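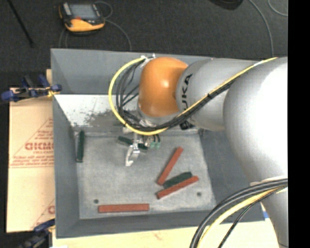

Charging people to send things back is a mistake, one reader wrote to us after our piece on online clothes shops in December, and the shops that do it will lose the customers they most want to keep. The head of returns at Waltia, the mail-order clothing and shoe company in Nevton, has read that letter. She disagrees with half of it.

"The customers we most want to keep are the ones who order a coat and wear the coat," she says. "They're paying for everybody else's returns already. It's in the price of the coat. They just don't see it as a separate line."

Waltia brought in a return charge of £2 a parcel last year. Before that, sending things back had been free for as long as the company had sold online. She was in favour of the charge, though she had argued for leaving shoes out of it and was overruled.

"Shoes are different. You can't tell from a screen whether a shoe will rub. People buy two sizes and send one back and I think that's perfectly reasonable. If I go to a shop, I try on two sizes."

The first few weeks were bad. The phone lines were busy from opening until closing, and some long-standing customers asked for their accounts to be shut. She says most of the anger was about how people found out. The new terms went out in an email that also had a sale in it, and the sale was at the top.

"That was our fault. If you're going to charge somebody for something that used to be free, tell them in a letter that says only that. I said so at the time, but I didn't say it loudly enough."

She has worked in returns for 12 years, the first three of them opening parcels. The work, as she describes it, is mostly looking. Each garment is checked for marks, smells, pulled threads and missing labels, and somebody has to decide whether it can be sold again as new. Dark clothes take longest, as deodorant and face powder show on them and pet hair is hard to get off wool. Swimwear is easy to judge and often has to be refused.

I asked whether people really do wear things and send them back.

"Yes. Fewer than you'd think from the newspapers. You get party dresses in January and you get black suits all year, and with the suits I don't like to ask. We had one come back with an order of service in the pocket. We refunded it. I'd do the same again."

Much more common, she says, is the customer who did nothing wrong and was sent something that looked different on the website. Colour is the main complaint. Waltia sells a cardigan called the Pitasetti, which was described for two seasons as "moss". Customers expected green and received something nearer to brown. So many came back that the returns staff had a shelf for it.

"In the end I took one upstairs and put it on the buyer's desk and asked what colour it was. The buyer said, 'Well, it's moss.' I said, 'What would you call it if you hadn't named it?' Long pause. It's listed as 'olive brown' now and hardly any come back."

She would like more of that sort of thing and less talk of charges. In her view a return is usually decided before the parcel is sent, by the photographs, the size guide and the wording. She keeps a copy of the customer comments that come in with returned goods and sends a selection to the buyers every month. Some of them read it. The printed slip used to offer a choice of ten reasons, and the most popular was "other". It now has a blank space, and people write in it.

"They're very good, the comments. 'Sleeves made for a gorilla.' 'Lovely but my husband laughed.' You can't put that in a spreadsheet, but if four people say the sleeves are long, the sleeves are long."

The size guide was rewritten last spring after one such batch. The old one gave body measurements for each size. The new one gives the measurements of the garment laid flat as well, so that a customer can compare it with something already in the wardrobe. It was tried first on the Lebrun trousers, style 2241, which had the worst record in the catalogue. The waist had been copied across from an older cut and was simply wrong on the page.

What happens to clothes that can't be sold as new is a question she is asked often, and she answers it with some care. Items with a small fault are repaired and sold through the outlet shop. Others go to a charity that collects from the site. A small part is sold by weight to a textile dealer.

"I'd like to tell you nothing is ever thrown away. Underwear is. Anything with mould is. I'm not going to pretend otherwise."

On the environmental case for charging, she is less sure than the company's own website. The charge has made people put more into one parcel, so there are fewer vans for the same number of jumpers. It has also made some people keep things they don't like. She does not know if a dress hanging unworn in a spare room is any better for the planet than one that has gone back in a van and been sold to somebody else.

Over 10 of her own orders last year were from other firms, she admits, and she sent several back. She always folds them properly and puts the label in straight.

"You'd be surprised what people do with tape. They wrap it round and round, and then we have to cut it, and that's when things get damaged. One strip along the opening is plenty. And put the slip inside the parcel, please. If there's no slip we have to go looking for you, and your refund sits there until we've found you."

She thinks the charge will stay. She is still trying to get shoes taken out of it, and has another meeting on the subject next month.

19 April 2024
By our consumer affairs writer

Contact us | © 2024 All rights reserved | Back to top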